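Bathroom sinks and countertops > One-piece ceramic vanity tops, how do you keep yours shiny?

utport_nadine
Posted in October
We finally swapped the old bathroom sink for a white one-piece vanity top, the kind where the basin, the ledge and the rim are all one slab of ceramic. I love it so much! No seam, no caulk line around the bowl, nothing for gunk to hide in. But every dried drop of water shows, and our water at Utport is hard. What are you all using?

sohail_b
Congrats, those are great sinks. Plain dish soap and a soft cloth, then wipe it down again with the same cloth rinsed out. I do mine at 11 at night after everyone has brushed their teeth and it takes no time at all.

Godinho77
Disagree on dish soap. It leaves a film if you don't rinse like crazy. White vinegar and water, half and half, and you're done.

sohail_b
Keep vinegar off the chrome though! I dulled the ring on a drain stopper that way in our last place.

Godinho77
Left it on how long? I wipe it straight off and my faucet still looks like a mirror.

sohail_b
Overnight, so OK, fair - that one was on me.

daiane_d
Can I put in a word for the back ledge? Everyone goes after the bowl and forgets the molded spots on either side of the faucet, where the soap sits. I fold the cloth over one finger and run it along there first, then the walls, then the drain. And clean the little overflow hole with a cotton swab, you will be amazed (and a bit grossed out).

Armindo M
Paper towels. Cheaper than washing cloths.

daiane_d
Armindo, no!! Lint everywhere. I have 70 cleaning cloths from a Millosen bundle and I'm never going back.

utport_nadine
Ha, 70! I'm on team cloth now too. Did the bowl and the ledge with just soap, and I'm so happy with this sink. Vinegar is next on my list for the hard water spots.
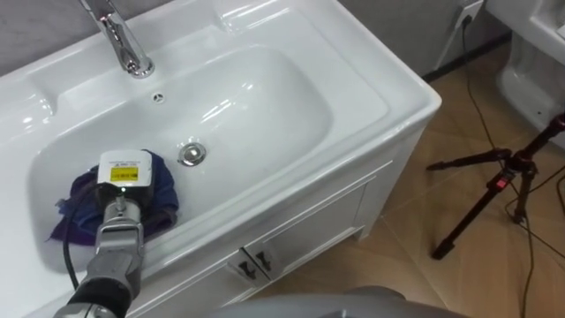
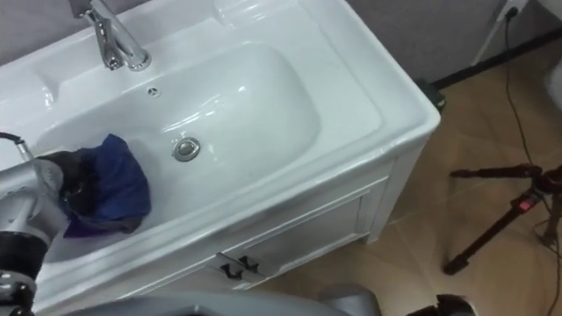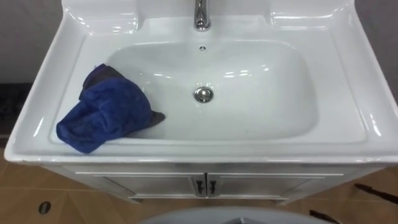
The new sink and the blue cloth, all three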